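Tanow Opens Second Collection Line for Household Handling Demonstrations

BOLVILLE, 29/05/2021 - Tanow, a developer of training data for manipulation systems, has started work on a second collection line at its Bolville site. The line records people doing short household handling tasks with hand-held grippers. The recordings are used to train a learned control policy for two-armed machines.

The new line has 8 stations. Each station consists of a small table, a set of everyday objects, a pair of hand-held grippers and a head-mounted camera. The operator holds one gripper in each hand and carries out the task with the gripper fingers only. Direct contact between the operator's hands and the task objects is treated as an error, and the attempt is discarded.

The current task list contains 39 tasks. All of them use soft or semi-rigid household goods: oven mitts, dish towels, cloth napkins, plastic basins, baskets and food containers. Soft goods were given priority in this phase. A mug or a box can be described well by a fixed shape model. A mitt or a towel changes shape each time it is gripped, and the point at which it is gripped affects everything that follows.

A typical task is specified in one line, for example "pick up the mitt and place it in the basin." The specification states the objects, the start area for each object and the end condition. It does not state which gripper is to be used first, where the fabric should be gripped or what path the hands should take. Operators are asked to choose these for themselves and to vary them between attempts.

Recording Method

Each attempt is stored as a separate episode. An episode contains the head camera video, the position and orientation of both grippers, and the opening of the gripper fingers. All streams carry a common time stamp. Gripper position is obtained from marker plates fixed to the top of each device. The plates differ in orientation between left and right so that the two devices are not confused when the hands cross or come close together.

The grippers are cabled. Tanow tested a wireless version during the pilot phase and returned to cables for the production line, as dropped samples in the finger signal made grasp timing difficult to recover. Cable routing is checked at the start of each session.
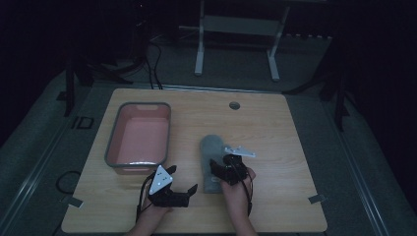

Start positions are changed after every attempt. The operator receives a prompt giving an approximate area and direction for each object, then places the objects by hand before picking up the grippers. The placement step is not recorded. Table position is held constant within a session and changed between sessions, together with the lighting.

An episode begins when both grippers are in view of the head camera and ends when the end condition is met or the operator calls a stop. Episodes with a missed grasp followed by a successful second grasp are kept and labeled as recoveries. Episodes in which an object leaves the table are labeled as failures and stored apart from the main set. Both labels are applied by the operator at the end of the attempt and checked later by a reviewer.

Volume and Review

The production target is 500 accepted episodes per task. The pilot phase, which used a single station, produced 156 accepted episodes of one task and was used to set the review rules now in force.

Review is carried out in two passes. The first is automatic and rejects episodes with missing marker data, gaps in the video or finger readings outside the calibrated range. The second is done by a person, who watches the episode at increased speed and confirms that the outcome matches the label. An episode that passes the first check but fails the second is returned to the station log with a reason code. Operators can read the log for their own station.

Station calibration is performed at the start of each session and repeated after any change to the camera mount or marker plates. Episodes recorded between a failed calibration and the last good one are withdrawn.

Use of the Data

The first user of the data set will be Shawky, which is building a two-armed service unit for linen rooms and shared kitchens. Shawky will train on the accepted episodes and the recoveries. The failures will be supplied as a separate package for work on outcome detection. Gripper finger geometry on the Shawky unit matches that of the hand-held devices, so recorded finger openings can be applied without conversion.

Evaluation will take place at Shawky's test site in Wostwood, using objects that do not appear in the training episodes. The evaluation set will include mitts, towels and basins of other sizes and colors. Results will be reported by task, with grasp success and task completion given separately.

Delivery of the first batch is planned for July. Tasks that have not reached the target volume by that time will be held for the second batch.

About Tanow

Tanow records and reviews demonstration data for manipulation learning. The company operates two collection lines in Bolville and supplies data in its own episode format, with conversion tools included. Technical documentation for the format, including stream definitions and label codes, is available on request from the Bolville office.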